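Iveo is a software environment for teleoperated demonstration, in which a person steers a simulated robot through a household task and the resulting motion is stored for later use in training. It was written by Onni Kallio and Beverley Lambert at Gestedero, and the first public version was released on Apr 8, 2019. The program belongs to the wider field of learning from demonstration, also called programming by demonstration or imitation learning.

Background

There are two common ways of showing a robot a task. In the first, known as kinaesthetic teaching, the teacher takes hold of the arm and moves it through the task while the joint positions are logged. In the second, teleoperation, the teacher works from a distance with a joystick, a hand-held tracker or a second arm of similar shape. Kinaesthetic teaching needs little equipment and gives the teacher a direct feel for weight and contact, but it is tiring with heavy arms and awkward when two arms must move together. The teacher's own body may also block the robot's cameras.

Iveo was designed for the second method only. Kallio had earlier used hand guiding on a single arm and found that the recordings contained long pauses where the teacher changed grip.

Operation

The operator holds one tracker in each hand. Movement of a tracker is passed to the matching gripper, and a trigger opens or closes the fingers. A foot pedal disconnects the trackers from the arms, so that the operator can bring the hands back to a comfortable position without moving the robot. This is known as clutching. Motion can be scaled down for fine work, the usual setting being 50 per cent.
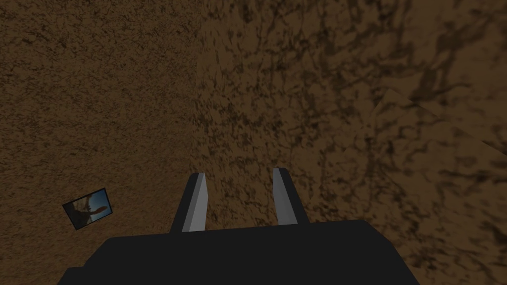

The wrist views turn with the hand and have no fixed horizon. New operators often find this difficult, as a movement that appears as upward on the screen may be sideways in the room. Iveo therefore offers two control frames. In the base frame, directions are fixed to the body of the robot. In the tool frame, they follow the gripper, and pushing the tracker forward always moves the fingers along their own length. Most experienced operators select the tool frame for the last part of a reach and the base frame for everything else.

Depth is a further problem. A single wrist view gives few cues as to how far the fingers are from a surface, particularly where the surface has a busy pattern. Operators are taught to approach at an angle and to compare the wrist view with the head view before closing the fingers.

Scenes

Scenes are assembled from a library of rooms, furniture and loose objects. The library was compiled by Sombatkul and mixes ordinary kitchen goods with items seldom found near a worktop. One room combines marbled brown walls and framed landscapes with a loaf of bread, a mint-green cup, a spiky grey figure and a long sword. The mixture is deliberate – a policy trained only on cups and plates tends to fail when it meets a long or irregular shape. Object positions are varied between episodes, while the task remains the same.

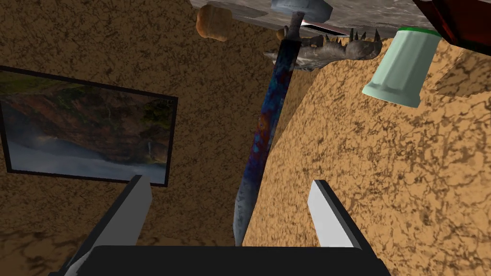
Recording

An episode begins when the operator presses the start button and ends when the task is marked as complete or abandoned. Joint angles, gripper openings and tracker positions are logged at 50 Hz. Camera views are stored separately and matched by time stamp. Abandoned episodes are kept in a folder of their own and can be used to train a failure detector.

A task set normally consists of 200 completed episodes. Lambert recommended that these be divided among at least five operators, on the grounds that one person's habits, such as always reaching with the right arm, are otherwise copied by the trained policy. 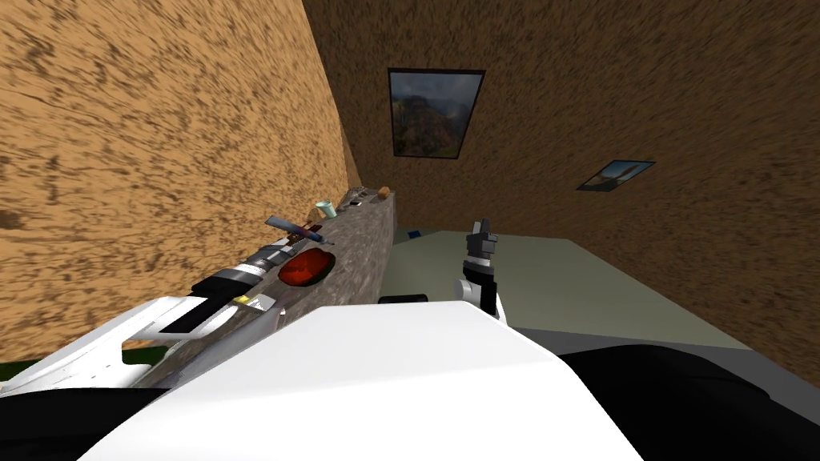

Before training, each episode is trimmed to remove idle time at either end. Clutching periods are also cut, and the joint paths on either side are joined. Episodes in which an arm strikes the furniture are flagged by the simulator, but the decision to discard them is left to the user.

Later versions

Version 2 was issued the following February and added replay, by which a stored episode can be run again with different wall textures or lighting. It also introduced a correction mode. The trained policy drives the arms, and the operator takes over through the pedal when an error seems likely. Only the corrected portion is added to the task set. A separate program, Nusent, converts Iveo recordings for use on physical two-armed robots. The conversion covers joint paths and gripper commands – contact forces are not carried over.

See also

Imitation learning
Kinaesthetic teaching
Telerobotics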